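Hurkar kit review: progress report to Skunska
March 14, 2019

The review of the Hurkar hand-held gripper kit is on schedule. We have logged 103 sessions at the Bronden site, all with both grippers in use. Setting up a table takes 13 minutes, down from nearly double that in September.

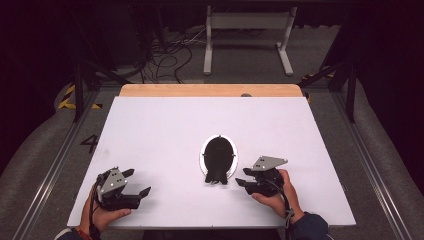
Cable routing is still the main complaint. Operators find that the right-hand cable pulls on long reaches, and we have asked the supplier for a longer one — no date given yet. Seven sessions had to be repeated after tracking dropped out.

The spare pair costs £599 and is within budget. We would like approval to order it before the Cheung trials start, as a fault in either gripper stops work at present. Wear figures for the jaws will follow in the next report.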